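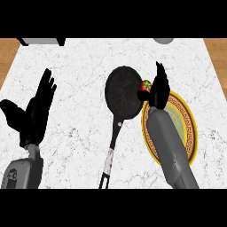
Simulated kitchen task: right hand holding the tomato beside the pan, left hand open.

From: Benvinda Mota
To: Stekley planning list
Subject: Re: Grasp timeout in the two-arm planner

Dear colleagues,

The timeout has been raised from 60 to 200 milliseconds in the September branch. Members are asked to rebuild before submitting further logs.

Sofia Garcia wrote:
> The planner drops the grasp request whenever the forearm
> passes over the plate. Is the collision check at fault?

The check is correct. The request expired before it returned.

Regards,
Benvinda Mota
Carimeck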